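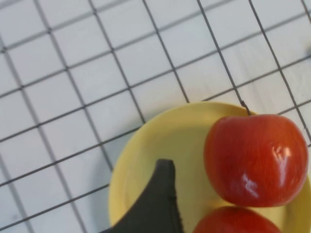
2019-02-20

Second progress report on the small goods sewing project, covering the work since the grant came through. Most of the money has gone where we said it would go, two things went better than planned, and one (the strap hardware) is still a headache.

When we applied, we had a rough pattern for a roll-top pannier and a lot of opinions about it. We now have a pannier, called the Grulau, that we can cut and sew the same way every time. It took nine versions. The early ones leaked at the bottom corners, where four layers of coated fabric met and the needle left holes we couldn't tape over. Version six moved that seam up the side panel by a finger's width and the whole problem went away! After that it was mostly a matter of making the bag easier to sew, because the first good one took an entire afternoon.

The base is now a single piece folded up at both ends, and the stiffener slides into a sleeve that gets closed with the last seam. You can pull the stiffener out if you open about an inch of stitching, so repairs are possible without taking the bag apart. We're very happy with this part.

**Cutting and sewing**

We have cut 261 sets of panels so far. Of these, 108 are sewn and finished, and the rest are bundled by size and waiting. The gap is bigger than we wanted at this point. The walking-foot machine was out for nine working days with a worn hook, and the coated fabric really doesn't feed well on the lighter machines. We tried. The top layer creeps, and by the end of a long seam the notches don't meet. The machine is back and sewing beautifully, and we have bought a spare hook so this doesn't stop us again.

The cutting itself has been a pleasure. The new templates are hard plastic with the notches and bar tack positions punched right through, so marking a panel takes almost no time and everyone marks it the same. Waste is down too. By turning the front pocket sideways in the layout we get one more pocket out of each length of cloth, and the grain direction makes no difference on a piece that small.

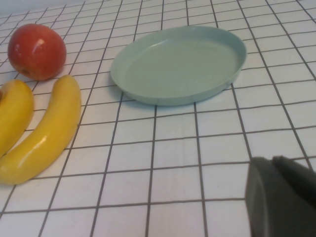
**Materials**

The main fabric is the Broltari in the heavier weight. It came in two deliveries, and the second was a slightly different gray. Side by side you can tell, so we keep panels from the two deliveries apart and never mix them in one bag. The mill has promised to send the balance of our order from one dye lot.

Thread is sorted. We tested three weights of bonded polyester and settled on the middle one. The heavy thread looked great but left bigger holes, and the thin one snapped at the bar tacks when we hung a loaded bag from its hooks overnight.

Strap hardware is the weak spot. The side-release buckles we budgeted for are on back order, and the ones we got instead have a sharp inner edge that chews the webbing. We have been filing them by hand, which is slow and dull. A sample of a different buckle is coming from Mahmoudi, and if the slot is wide enough for our webbing we would like to switch. It costs a little more per bag, and we can cover that from what we saved on cloth.

**Testing with riders**

Rain testing has been so much fun, and February gave us plenty of it. Riders on the Clostenine loan scheme have logged 433 trips with our bags, carrying whatever they normally carry to work or the store. Nothing has leaked through a seam. Two bags let water in at the top, both rolled only once, so the instruction tag will now say three rolls in bigger type.

The most useful comment was about the carry handle. Riders wanted to lift the bag off the rack with one hand while wearing gloves, and our handle lay too flat for that. We added a small tuck in the middle of the webbing so it stands up in a loop. It adds one step to the sewing and everybody who tried it liked it.

**Money**

Spending on materials is under budget by $882 – mostly the cloth savings, plus a discount on zippers for the inner pocket. Machine repair went over, and we moved money from the travel line to cover it, as the grant terms allow. Receipts are in the folder with the signed spending sheet.

**Next**

- Finish the bundled panels, larger size first.
- Decide on the buckle as soon as the sample arrives.
- Sew the first small version for front racks. The pattern is drawn and we can't wait to get started on it.
- Reprint the instruction tags.

We would like to move the end date for the sewing work back by three weeks to make up for the machine repair. No extra money is needed for this. The loan scheme can carry on as planned in the meantime, with the bags it already has.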